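Laundry, again

Quick one today, bus in 20 min. Still trying to get to the bottom of the clean pile. I moved to Vosimdale in November and I swear I have folded maybe 6 things since then. Everything gets washed. Everything gets dried. Then it just sort of lives places. Chairs, the bed, wherever.

My friend Oona Huttunen folds straight out of the dryer, standing up, radio on. Takes her 40 minutes for a family of four. I tried it. Got through the towels and then the phone rang and that was that.

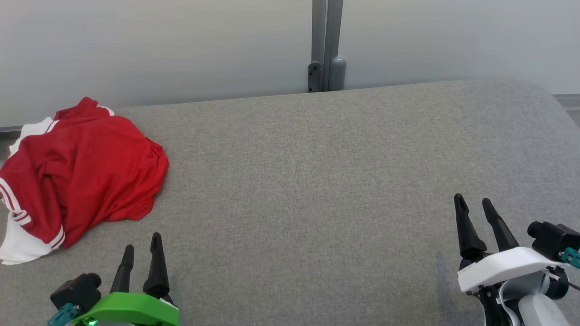

Red and white one, still not folded.

New plan is one load a day, small, no sorting. Colors in cold, don't care. Sheets on their own becuase they eat the socks. Did it all last week except for one day, when I forgot a load in the washer overnight and had to run it again. Smelled like a pond.

Also gave away two bags of shirts. Less shirts, less folding. Kept the ugly Huden 10K one, I sleep in it.

Anyone have a trick for fitted sheets? I've watched the videos. Mine come out as a ball evry time and I shove them in the closet and lean on the door.

Ok bus. More on the sock thing later.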